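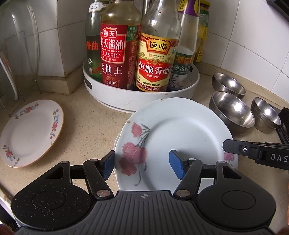
Search this site Type a keyword Search

How to record kitchen work with hand-held grippers: the house rules we follow

In Plikau we collect demonstrations of tidying tasks in real home kitchens. In the beginning each operator worked in his or her own way, and after 1,000 episodes we had to throw away 486. Most of the bad ones had nothing wrong with the equipment. The people were simply following different rules. This page is the list we use now. We call it the Clatari rules, after the first flat where we tried them, and you are welcome to copy it and change it for your own work.

Before you enter the kitchen

Get the permission of the household in writing. The paper should say which rooms are recorded, who will see the recordings and how the family can ask for deletion later. If only the kitchen is written there, keep the doors of the other rooms closed and switch on the camera after you are standing at the counter.

Take away letters, medicine boxes with a name on them, school timetables and photographs. Bottles of sauce, packets and jars can stay where they are. A kitchen which is cleared too well teaches the robot very little about kitchens.

Turn off the gas at the stove, and look at the knobs again before each block of recording. We do not record over a lit burner, and a pot which was just cooked in must wait. Sharp knives go into a drawer, and the drawer is outside the task.

Clean the finger pads with a damp cloth and let them dry. Do this again whenever you change from bowls to plates. Everything which has been touched by the pads gets washed before the family eats from it. Please write this on your own checklist also, it is easily forgotten at seven in the evening.

Setting the counter

Decide the start state and the end state and write both down in one sentence each. For example: "Plates lie separately on the counter. At the end they are in one stack." If you cannot say it in one sentence, the task is too long and should be divided.

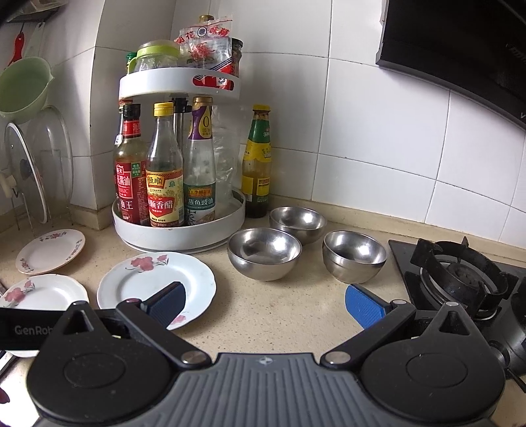 Put the objects in new places between episodes. We change the position of at least one object each time, and after 100 episodes we change the objects themselves. Do not arrange them in nice straight lines, people do not live like this. On the other side, do not invent difficulties that a normal kitchen would never have.

Check that straps and cables do not pull on anything when your arm is fully stretched. Rawat, our older checklist, did not mention straps at all — we added this point after one saucer was lost.

During the episode

1. Start with the fingers open and hold still for two seconds.
2. Move at the speed you would use with a full cup of tea.
3. Close the fingers until the object is held, and stop there. Pressing harder on porcelain is forbidden, even if the plate is cheap.
4. If you work with two grippers, agree beforehand which one holds and which one helps. They should never pull the same object in opposite directions.
5. Keep your free hand out of the work. If you have to catch something with it, catch it, then mark the episode as failed.
6. Open the fingers fully before you move away from the object.
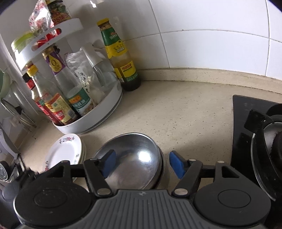
Fingers open on both sides of a steel bowl, with the plates stacked to the left.

Shiny bowls need additional care. They can reflect the lamp, the window and also your face, so make one short test recording and look at it in full size. When a face can be recognised, change where you stand or turn off one lamp.

Marking and storing

Every episode gets one of three marks: good, failed or stopped. A failed episode is kept, with a short note on what went wrong. "Plate slipped from left finger" is a good note. "Bad" is not useful to anybody.

Do not record more than 200 episodes in one day with one operator. In our experience the wrist becomes tired long before the person admits it, and the movements get shorter and more sudden. A break every half an hour is obligatory.

Copy the files to the Ilik folder before you leave the house, open three of them to see that they play, and only then erase the card. Put each object back where the family had it. The start sheet has a space for this, so fill it in while the kitchen is still as you found it.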